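## 4. Comparing two hand-held grippers on cloth

Use this section after both grippers have been paired and charged (section 3). It covers a side-by-side trial on a soft item, and how to record the result so it can be set against earlier trials. Rigid items are covered in section 5.

The Ketton controller software must be running before you start. The trial profile used below is called Pastor. If your unit shipped with the older Jara profile, the steps are the same, but the jaw readings are shown on the second tab.

### 4.1 Before you start

1. Clear the work area and lay a plain cloth cover over the table. Pick a color that differs from the test item.
2. Pull the cover flat where the test item will be placed. Small wrinkles near the table edges do not affect the trial.
3. Place one test cloth on the cover and let it fall into a heap. Do not fold it.
4. Switch on both grippers and wait for a steady green light on each.
5. In Ketton, open **Trials > New** and select **Pastor**.
6. Enter a trial number. Numbers up to 838 are reserved for the Umcombe reference set and cannot be reused.

> **Caution:** Keep fingers clear of the jaws when the grippers are switched on. Hold each unit by the handle only.

### 4.2 Holding the grippers

Take one gripper in each hand with your fingers wrapped around the handle. Hold both above the table with the jaws facing in toward the work area. Start with one gripper near the cloth and the other well to the side, so that the two sets of jaws do not touch.

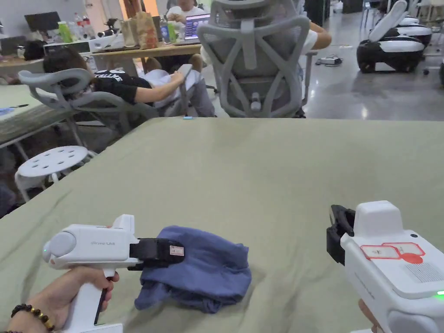

*Figure 4-1. Starting position for the cloth trial, left gripper at the cloth.*

Check the live view in Ketton before going on. Both sets of jaws should be visible. If one is missing, move that hand toward the middle of the table until it appears.

### 4.3 Running the trial

1. Press **Record**. The timer starts at zero.
2. Hold both grippers still for 2 seconds. Ketton uses this pause to line up the two recordings.
3. With the left gripper, close the jaws on a raised part of the cloth.
4. Lift until the cloth is clear of the table, then lower it and open the jaws.
5. Move the left gripper away to the side.
6. Repeat steps 3 to 5 with the right gripper.
7. Press **Stop**.

If the cloth slips out during a lift, do not stop the recording. Lower the gripper, open the jaws, and carry on with the next step. Mark the lift as **Dropped** when you fill in the results.

Note: Do not straighten the cloth between the left and right lifts. If it slides off the table, stop and discard the trial.

### 4.4 Reading the results

Ketton lists each lift on its own line with the jaw opening, the time to close, and a grip score. The highest possible grip score is 1000. Compare scores only between lifts made on the same type of cloth.

| Message | Meaning | What to do |
|---|---|---|
| Sync lost | The pause in step 2 was too short | Repeat the trial |
| No jaw data | One gripper is not sending readings | Pair it again (section 3.2) |
| Error 3965 | Storage is full | Export and delete old trials |
| Low light | The live view is too dark | Add light and repeat |

To compare the two units, run the full trial at least five times, then swap the grippers between hands and run it the same number of times again. Most people lift better with one hand than the other, and the swap keeps this from counting for or against either unit.

### 4.5 Saving and exporting

1. Select the trials you want to keep.
2. Choose **Export > Both grippers**. Exporting one side only removes the timing link and the trial can no longer be compared.
3. Wait for the message **Export complete** before switching off the grippers.

Trials left unexported stay on the controller until you delete them. To change the export folder, see section 7.1.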